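# How Cloth Is Made

Look closely at the sleeve of your shirt. If you have a magnifying glass, use it. You will see tiny threads going over and under each other, or little loops hooked together. Almost all cloth is made in one of these 2 ways.

## First you need thread

Thread starts out as fiber. A fiber is a very thin hair. Cotton fibers grow around the seeds of the cotton plant. Wool fibers grow on sheep. Linen comes from the stem of a plant called flax. Polyester is made in factories from oil.

One fiber is weak. Pull on a bit of cotton ball and it comes apart. Now twist the bit between your fingers while you pull. It gets longer and stronger. Twisting fibers into thread is called spinning, and people did it by hand for thousands of years before there were machines.

## Weaving

Weaving is done on a loom. The threads that go up and down are called the warp. They are stretched tight. The thread that goes from side to side is called the weft. It passes over one warp thread, under the next, and so on to the other edge. Then it comes back the other way.
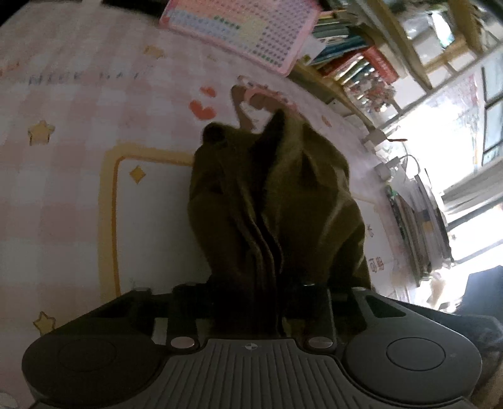 Woven cloth does not stretch much along its threads. Pull it from corner to corner, though, and it gives a little. Try this with a handkerchief.

Rodel Malabanan weaves blankets in the town of Layug. His loom holds more than 4,000 warp threads, and he has to tie on every one before he can start. A finished blanket is 56 inches wide.

## Knitting

Knitted cloth is made of loops. Each row of loops is pulled through the row before it. Loops can open up and close again, so socks and T-shirts stretch when you put them on.

## Try it

Cut notches along the top and bottom of a piece of cardboard. Wind string up and down through the notches. That is your warp. Thread yarn over and under the strings, and push each row down with a fork. When the cardboard is full, cut the strings and tie the ends in pairs.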